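Gilmartin Street Clothing Swap: Setting Up the Room

Posted 20 July 2022 by Bernadette Sheehan

The swap moved into the upstairs room at Gilmartin Street in April, and several people have asked how the space is arranged now. This page covers the hanging area, the backdrop and the sorting tables. Captions are by me and Aoife McGrath. Click any picture to enlarge.

The room is 13 feet across at the window end and a little wider at the door. We took in 617 items for the last swap, and most of the work was getting the shirts and tops onto hangers before the doors opened. Anything that creases easily goes up first. Knitwear stays folded.

1. The hanging area
Light tops and shirts hang together so that people can compare them without digging. We use plain plastic hangers because they are cheap to replace and easy to wipe down. Wire ones leave marks at the shoulders, and we no longer accept them.

2. The backdrop
Black cloth, held along the top with binder clips. It hides the wall and makes pale clothes easier to see. Ziad Dabbas suggested clips after we had trouble with tape, which left marks on the paint at our old place on Zurier Road. The cloth comes down and gets folded at the end of the season.

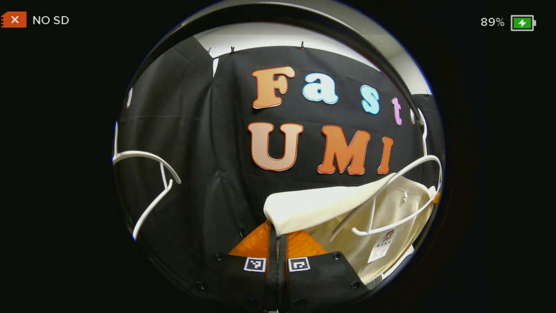
Cloth this size will crease if it is folded wet or packed under shoes. We tried steaming it and stopped, since the creases come back by the next day. Rolling it around a cardboard tube works better. If you are borrowing it for another event, please return it on the tube.

3. Cut-out letters
Large letters show up well on black, and light colors read better than dark ones from the door. Use small pieces of tape on the back of each letter and press from the middle outward. Peel them off slowly at the end, or the corners tear.

4. Putting a shirt on a hanger
Fasten the top button if there is one, then feed the hanger up from the hem. Pushing it through the collar stretches the neck. Thin tops slide off smooth plastic, and a rubber band wound around each end of the hanger will stop that.

5. Folding tables
Narendra Vishwakarma lent us 2 folding tables for pants and knitwear. Pants are folded in thirds with the waist label facing out. Please put things back in the pile you took them from.

6. Spare hangers
We ended the last swap with 168 spare hangers, boxed by type. Gholamreza Mohammadi has the boxes in his garage and can bring them over with a day's notice. Skirt hangers with clips are in short supply, so bring some if you have them.

Drop-off is at the side entrance on Gilmartin Street. Clothes should be washed and dry, with the pockets emptied. Leave bags by the stairs and write your name on the sheet.

Previous gallery: Winter Coats
Next gallery: Shoes and Bags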